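To: surgical-training list
From: Anel Shabalala
Subject: Re: [surg-training] Visit to the suturing demonstration at Plikgate – was it worth it?

Dear all,

Thank you Carolina for your questions, and sorry for my slow answer. I was at the open day in November together with Ifeanyi Effiong, and I promised to send a report to the list. I will first answer the points in your message and then give my notes from the afternoon session.

Carolina Serrano wrote:

> Hello list,
> We have an invitation from the Balogun training center to see the
> same demonstration which was given at Plikgate. Before I ask my
> department for the travel money I would like to know three things.
> 1. Do visitors see the real stitching, or only slides and a film?
> 2. Is it useful for residents, or is it more for engineers?
> 3. How close is the view? At the last open day I attended (not this
> group) we stood behind a glass wall and saw only the back of a
> technician for two hours.
> If somebody has pictures of the suturing itself, please send them.
> Carolina

On 1: Yes, you see the stitching. There is a talk at the beginning, 40 minutes, and you can skip it if you know the Uron system already. After it the group goes into the lab and the rest of the time is at the instruments. We had two complete runs and one that was stopped in the middle by the operator, Hadiza Ezeani, who was not satisfied with the angle of her needle and preferred to begin again. I liked that she did this in front of guests and explained it.

On 2: I would say both, but residents should be prepared. The people there talk very much about control software, and two of our younger colleagues were lost during the first part. In the lab it became much better for them. Ifeanyi thinks that a resident in the second year or later will profit and that before this it is too early. I am less strict than him.

On 3: The view is very close. Each visitor group has a large monitor, and you can ask to change between the overview and the camera which is mounted at the instrument. With the second one you are nearly inside the wound, and the lower instrument becomes very big and blurred, so you must get used to it. I recommend to ask for it anyway. In the overview I could not judge the needle at all.

Now my notes from the afternoon.

The task was a straight incision, to be closed with single stitches. One instrument drives the needle and the other works at the wound. Hadiza sat at the console three or four meters from the table and spoke the whole time into a small microphone, which was helpful for those of us who did not have a good place near the monitor.

What I wanted to study was the grip on the needle. In my own teaching I see always the same mistake: the student takes the needle too near to the tip, and then he has no length left to bring it through the other side. Hadiza said that with the instrument this mistake is even easier to make, for the reason that you do not feel anything in your fingers. You have only your eyes. She repeats to her trainees that they must look at the curve of the needle and follow it, and that the wrist should turn, not push. I wrote this down and have used it since then in my own course.

The picture I can send you is a good one for the needle. The jaws at the upper left hold it, and you can follow its arc on the right side of the tips down toward the incision. The finished stitch is on the right, with the knot and the two cut tails. There is also a good amount of blood, so please be careful if you open this message in the cafeteria or with your children.
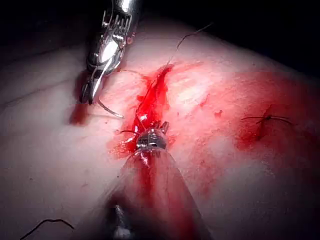 PRACTICAL INFORMATION FOR THOSE WHO WANT TO GO

Registration: write to Olanrewaju Nwachukwu at the training office. He answers quickly, but he needs the names of all visitors and the hospital or school for each one. We forgot one name and this colleague had to wait at the door until somebody came down.

Group size: the lab takes small groups only. When we were there the list had 284 people for the whole open day and they were divided over many sessions, so choose your time early. The afternoon is better in my opinion. In the morning they still adjust things and the talk starts late.

Costs: the visit is free. There is a paid half-day course afterwards, where you sit at the console yourself under supervision, and the price for it was 700 per person without lunch. Our department paid for one place and Ifeanyi took it. He found it expensive but he came back with good ideas, and he can tell you more than me.

Clothes: you get a gown and shoe covers. Bring a sweater, the lab is cold.

Photographs: you must ask first, and they do not allow pictures of the console screens or of other visitors. Pictures of the work itself you can get from the office after the visit.

Language: everything is in English. If you speak slowly they will also speak slowly.

WHAT I MISSED

I would have liked to see a comparison with stitching by hand, on the same task and with the same thread. I asked for this in the discussion and the answer was that they plan it together with the Kosta group, but no time was given. Also the question of training hours stayed open. Somebody from the audience wanted to know after how many sessions a trainee can close such an incision alone, and Hadiza said only that it is very different from person to person. This is probably true, but for planning a course I cannot do much with it.

The discussion at the end was too short. The next group was already waiting in the corridor, and three of us continued our questions on the stairs – Hadiza was so kind to stay with us. If you go to Balogun, Carolina, please ask them to put the discussion before the coffee.

One more thing which concerns the thread. I asked which one they use for the demonstration and I noted the answer on the back of my program, and this program I left in the train. If Ifeanyi reads this, maybe he can add it.

So to your main question, if you should ask for the money: for yourself yes, I would do it. For a whole group of first-year residents I would wait until they have more practice with the normal needle holder. Please write to the list after your visit, I would like to know if they have changed the program.

With kind regards,
Anel Shabalala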